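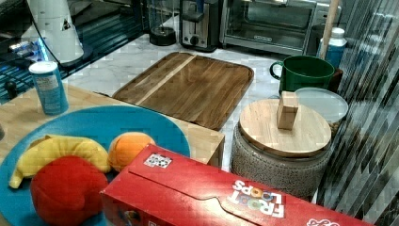 Ramalho shelter opens evening classes for owners of adult dogs

The Ramalho Animal Shelter will begin a series of evening obedience classes in September at its training hall on Baririco Road. The course runs for nine weeks and is open to dogs over one year of age, including those adopted from other shelters.

Sessions will cover leash walking, recall and calm behavior around strangers. Each class is led by instructors from Koteo, the training service that has worked with the shelter's kennel staff since the spring.

The shelter placed 387 dogs in new homes last year, and many adopters asked for help after the first month – most often with pulling on the leash.

Proof of current rabies vaccination is required at registration. Classes meet on Monday at 6:30 p.m., and forms are available at the front desk.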